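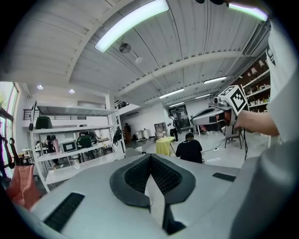 うちの作業場も天井が高くて、蛍光灯の掃除はもう何年もあきらめています、脚立に上るのもこわいし、業者さんを呼ぶほどでもない気がして、みなさんどうしているんでしょうか、というお便りを読者の方からいただきました。

お便りありがとうございます。読みながら、うんうん、と台所で何度もうなずいてしまいました。わかります。天井の高い部屋って、借りるときや建てるときには「広々していいなあ」としか思わないのに、暮らしはじめると(仕事場なら、使いはじめると)、上のほうだけがだんだん遠い国みたいになっていくんですよね。手が届かないところというのは目も届かなくなるもので、わたしもバドスヴィル(Badosville)の古い倉庫を仲間と借りて作業場にしたとき、最初の冬が終わるまで、一度もまともに天井を見上げませんでした。

というわけで今回は、高い天井、長い蛍光灯、大きな窓、それからどうしても床や壁ぎわに集まってくるバッグ類のことを、まとめて書いてみようと思います。波板の天井に細長い照明が奥までずらっと並んでいるような広い部屋を頭に置いていますが、ふつうのおうちの吹き抜けやガレージでも使える話がけっこうあるはずです。いつもどおり寄り道が多いので、お茶でもいれて、気になるところだけ拾い読みしてくださいね。

まずは見上げるところから

掃除道具を出す前に、部屋の真ん中に立って、ゆっくりひとまわりしながら上を見てください。それだけです。朝の光のときと、夕方に電気をつけたときと、二回見られるともっといいです。朝は窓から斜めに光が入るので、梁の上の綿ぼこりや蜘蛛の糸がきらきらして、いやでも見つかります。夕方は照明の明るさの違いがわかります。一か所だけ妙に明るいとか、隅の一本が緑がかって見えるとか、そういうことに気づくのはたいてい夕方です。

わたしはこのとき、紙に部屋の四角を描いて、気になったところに丸をつけておきます。絵は下手でかまいません(わたしのは毎回、豆腐に虫がとまったような絵になります)。次に脚立を出すのがいつになるかわからないので、上に用事があるならまとめて済ませたい、そのためのメモです。電球の種類や管の長さ、口金の形も、わかったときに同じ紙に書いておくとお店で迷いません。お店の棚の前に立つと、さっきまで覚えていた型番がすうっと消えてしまうのは、わたしだけではないと思いたいです。

波板の天井のほこり

白い金属の波板は、遠くから見るととてもきれいで、少々のほこりなら目立ちません。ただ、板の継ぎ目や、太い梁と板がぶつかるあたりには、どうしても細かいものがたまります。台所に近ければ油気もまじりますし、木工や縫いものをする部屋なら、木の粉や糸くずがふわふわ上がっていって、そこで休憩しています。

ここで使うのは長い伸縮の柄と、その先につけるやわらかいハンディモップです。柄はシンダンス(Sindance)の伸びるものを使っています。買ったときは1,695円でした。もっと立派なものもあるのですが、重い柄は腕を上げているうちにだんだんつらくなってきて、つらくなると手元が雑になって、雑になると照明にこつんと当てます。わたしは当てました。軽いのがいちばんです。

動かす向きは、波の溝に沿って、手前から奥へ。溝を横切るように左右にこすると、山のところでモップがぽんぽん跳ねて、せっかく取れかけたほこりが全部自分の顔に降ってきます。溝に沿ってすうっと引くと、ほこりはモップの中に入ったまま静かについてきてくれます。一列終わったらモップを外に出て軽くはたいて、また次の列。気の長い話ですが、ラジオを一本聴いているあいだに、思っているより進みますよ。

めがねと帽子はどうか忘れずに。首に手ぬぐいを巻いておくのもおすすめです。上を向いて口を開けないこと、と書くと笑われそうですが、人間は上を向くとなぜか口が開くんです。マスクをしておけば安心です。

水拭きは、わたしはめったにしません。金属の板は、濡れたモップで中途半端に拭くと、乾いたあとに灰色のすじが残って、拭く前より汚れて見えることがあります。油でべたついているところだけ、薄めた台所用の中性洗剤をかたく絞った布で、その後もう一度、水だけの布で。照明や配線のそばは乾いたモップだけにしてくださいね。

長い蛍光灯のお手入れ

さて、お便りの本題です。

細長い蛍光灯は、ほこりをかぶると驚くほど暗くなります。毎日少しずつなので気がつかないのですが、拭いたあとに電気をつけると「えっ、こんなに明るい部屋だったの」と声が出ます。わたしの作業場では、拭いた晩にみんなが急に床のしみを気にしはじめて、それはそれで大変でした。

手順としては、まず壁のスイッチを切って、できれば分電盤のほうも切ります。それから30分待ちます。消したばかりの管は熱いことがあるので、そのあいだに床に古いシーツを敷いたり、脚立を運んだり、お茶を飲んだりしていればすぐです。明るい時間に窓からの光だけでやるのがよくて、わたしは朝の10時前には始めないことにしています。うちは朝のうち、窓のほうを向くとまぶしいもので。

脚立は、いちばん上の段に乗らなければ届かない高さなら、もうあきらめてください。ここは強めに言います。背伸びをしながら片手で管をひねるのは、若くて身軽な人でもこわいことです。脚立に乗って肘が軽く曲がったまま届く、そこまでが自分たちでやる範囲だと、わたしは決めています。それより高いところは電気屋さんにお願いして、そのかわり一度で全部見てもらいます。先ほどの豆腐の絵がここで役に立つわけです。丸のついた紙を渡すと話が早くて、とても喜ばれました。

手が届く高さなら、管はつけたままでもはずしても拭けます。つけたまま拭くときは、乾いたやわらかい布を手袋のようにはめて、端から端へ、力を入れずにすべらせます。わたしは履き古した綿の靴下を手にはめています。格好は悪いのですが、これほど管の丸みに沿うものはないと思います。はずすときは必ず二人で、一人が脚立、一人が下で受け取る係。はずした管は床に直に置かずに、たたんだ毛布の上へ。ころがりますから、両わきに丸めたタオルを置いておいてくださいね。

交換するときの小さなコツですが、一か所だけ新しくすると、そこだけ色が浮いて見えることがあります。同じ並びのものはなるべく同じときに、同じ色のものにそろえると、部屋がすっきり落ち着きます。昼白色と昼光色は、箱の字がよく似ているんですよね。わたしは一度まちがえて、作業場の奥半分だけが冬の駅みたいな色になりました。縫いものの糸の色が合わなくて、しばらく入口のほうに机を寄せて暮らしていました。

使い終わった管は、燃えないごみにそのまま入れず、お住まいの地域の決まりを見て出してください。新しい管が入っていた筒や箱にもどしておくと割れにくいです。それから、古い器具にLEDの管を入れたい場合は、形が合っても器具のほうが対応していないことがあるので、これも電気屋さんに一度見てもらうのが安心です。

丸い埋めこみの灯りがある一角は、また別です。一段低くなった白い下がり天井に小さな丸い灯りがついているところなら、柄の短いモップで足りますし、ふちをぐるりとなでるだけできれいになります。その段差の上のほうに意外とほこりが乗っているので、ついでにそこもお願いします。

天井から下がっているもの

扇風機でもスピーカーでも、天井からぶら下がっている丸いものは、上側にほこりが積もります。下から見るときれいなので、だまされます。

羽根のあるものなら、古い枕カバーをかぶせて、そのまま手前に引くやり方がいちばん散らかりません。ほこりが全部カバーの中に落ちてくれます。スピーカーのように網のあるものは、拭くと目に詰まるので、やわらかいはけで上から下へ払うくらいにとどめます。どちらも、ぐらつきがないかを見るだけ見ておいてください。ねじがゆるんでいるようなら、自分で締めずに取りつけた方に連絡を。暑くなる前の5月か6月のうちにやっておくと、夏の最初の日に、頭の上から去年のほこりが降ってくるということがありません。

緑の見える窓

大きな部屋で、いちばんのごちそうは窓だと思います。縦に長い窓の向こうに葉っぱが茂っていると、それだけで部屋の空気がひとまわりやわらかくなりますよね。わたしの作業場の窓も、外はほったらかしの植え込みなのですが、夏はもう、壁が一枚緑になったみたいで、手を止めてはぼんやり見ています。仕事が進まないのは窓のせいです。

ただ、植物が近い窓は汚れやすいです。雨のはねた土、花粉、虫、樹液の細かい点々。点々のほうは、乾いた布でこするとガラスに傷がつくことがあるので、ぬるま湯で湿らせた布をしばらく貼りつけておいて、ふやかしてから拭きます。ぬるま湯に中性洗剤をほんの少し。泡が立つほど入れると、あとで拭きとるのに倍の時間がかかります。

縦長の窓は、上から下へ一気に水切りを引きたくなるのですが、途中で腕の高さが変わるところに必ず横すじができます。わたしは上を先に横向きに引いて、残りを縦に引いています。水切りのゴムは一回引くごとに布でぬぐう、これだけでずいぶん違います。晴れてかんかんの日は洗剤がすぐ乾いてしまうので、うす曇りの日のほうがきれいに仕上がります。うす曇りの朝に目が覚めると「あ、窓だ」と思うようになったら、もう立派な窓の人です。

窓が終わったら、外の葉がガラスに触れていないかも見てください。触れているところは湿気がこもって、窓枠の下のほうが黒ずんできます。てのひら一枚ぶん、すきまがあくように枝先をつまむくらいで充分です。あまり切ると、せっかくの緑が減ってしまいますから。

窓ぎわのスタンドとバッグのこと

広い部屋で不思議なのは、こんなに床があるのに、かばんの居場所がないことです。人が来るたびに椅子の背、机の下、壁ぎわと、てんでに置かれていって、夕方には通り道がくねくねになっています。

そこで、かばんを掛けるスタンドを置くことにしました。場所はさんざん迷って、結局、窓の前を少しふさぐくらいの壁ぎわに落ち着いたんです。ほんとうは窓の前には何も置きたくありません。でも、入口から近くて、作業の動線にかからなくて、みんなが自然に「ここね」とわかるところというと、どうしてもそこなんですよね。窓の半分が見えていればいい、と割り切りました。

うちの黒いスタンドはリミサクル(Limsakul)という小さな金物店で見つけたものです。選ぶときに見てほしいのは、かけるところの数よりも足の広がりです。足の狭いスタンドは、片側にだけ重いかばんが掛かるとおじぎをします。お店で、自分のかばんを一つ片側に掛けさせてもらって、指で軽く押してみてください。それで足が浮くようなら、やめておいたほうがいいです。

重いものは下、軽いものは上。長い肩ひもは、ひとつ輪にして結んでから掛けると、足に引っかかりません。取っ手の曲がったものは、となりのひもをからめとるのが得意なので、なるべく外側に。あとは、月に一度でいいので、全部おろして誰のものかを聞いてまわる日をつくります。うちでは二か月ほったらかしにしたら、持ち主のわからない布袋が底のほうから出てきて、中には乾ききったみかんが入っていました。立派に軽くなっていました。

布のバッグを窓の近くに掛けておくと、日に当たる側だけ色が抜けてきます。気になる方は、ときどき裏表を返すか、午後だけ薄いカーテンを引いてください。

垂れたコードをなんとかする

広い部屋は、コンセントが遠いです。道具を手に持ったまま動く作業だと、細いコードが手元から床までだらんと垂れて、気がつくと自分の足で踏んでいる。アイロンでも電動ドライバーでもグルーガンでも、みんな同じです。

わたしは、リティッツ(Retitz)の面ファスナーのひもを20cmに切って、そこらじゅうに用意しています。余ったコードをゆるく輪にして、机の脚か椅子の背にとめておくだけ。きつく束ねるとコードの根元が傷みますし、熱もこもるので、輪の中にげんこつがひとつ入るくらいのゆるさがちょうどいいです。黒いコードは床の色によってはほんとうに見えません。通り道をまたぐところには、床用のカバーをかぶせるか、いっそ道具のほうを壁ぎわに引っ越しさせてください。

それから、これは夏場の話ですが、半袖で作業をしていると、腕にコードがこすれて赤くなることがあります。肩のうしろを通して背中側に流すと、じゃまにならず、腕にも当たりません。慣れるまでは変な感じですけれど、三日で慣れます。

順番の話をもう少しだけ

上から下へ、というのはどこの掃除の本にも書いてあると思います。そのとおりなのですが、広い部屋で天井、照明、窓、床と一日で全部やろうとすると、床にたどりつくころには、もう人間のほうが床に寝ています。わたしは3回に分けています。

一回目は天井と照明。終わったら、敷いておいたシーツをほこりごとそっとたたんで外に出し、床はほうきでさっとなでるだけにします。細かいほこりは空中に残っていて、一晩かけて降りてくるので、この日に床を念入りに拭いてもやり直しになるんです。二回目は、翌日に床。三回目が窓で、これはうす曇り待ちです。待っているうちに忘れてしまうこともありますが、そういうときは窓の半分だけでも拭いておきます。半分きれいな窓というのは、残りの半分を拭きたい気持ちにさせる力がなかなか強いです。

お便りをくださった方、まずは電気を消して、下から届く溝をひとすじだけ、なでてみてください。蛍光灯はそのあとでも大丈夫です。高いところが心配でしたら、どうぞ遠慮なく電気屋さんに来てもらってくださいね。うちに来てくださった方は、はずした覆いを拭くのは自分たちでやりますと言ったら、にこにこして全部下に並べてくれました。そういう頼み方もあります。

靴下は、かかとに穴のあいたものでも充分使えますので、捨てずにとっておいてください。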